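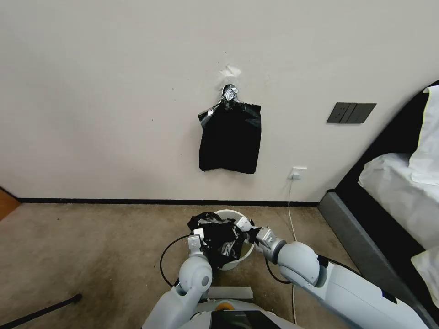
How to use the light scout car in ranked battles

This guide is for players who have unlocked the Harkix and want to stop losing it in the first minute. I play mostly on the Helludby and Tawhiri maps, so the advice comes from there, but most of it works on other maps too.

Before the battle

Take the Harkix with half ammunition. The full load is 44 rounds, and the rear rack sits directly behind the driver. One hit in this rack ends your game. With a half load the rear rack stays empty, and you will very rarely fire more than that anyway.

Put the repair skill on your driver first. The wheels are the weakest part of the vehicle, and a scout that cannot move is not a scout anymore.

The first minute

1. Wait two or three seconds at the start and look where your heavy vehicles go.
2. Choose the other side, or the middle if there are bushes.
3. Stop the car before you reach the top of any hill. Turn it so that the back faces the enemy, then reverse up slowly until only the optics are over the edge.
4. Mark the targets and roll down again. Do not shoot yet.

Step 3 feels strange for new players, but the Harkix is as fast in reverse as it is forward. Use it.

On Helludby the best first position is the dry ditch under the railway. From there you can see targets up to 600 meters away, and the bank covers your wheels. On Tawhiri I go to the broken farm wall – not the tall one by the road, the low one behind it.

When to shoot

The small gun will not go through the front of a Trunar at any distance. Do not try, you only show your position. Its side armor is thin behind the second wheel, so wait until it turns. Against other light cars you can shoot from any angle, but aim low.

If you are seen

Use smoke first and drive second. Many players do the opposite and are hit while they turn. You have two smoke charges, and they do not come back unless you capture a point.

Upgrades

Buy the engine first, then the optics. The engine costs 1,000 points and the better optics cost 3,039, so it is a long wait between them. The new turret can wait until the end – it adds weight and the car feels slower on soft ground.

Last changed in December, after the smoke charges were reduced from three to two.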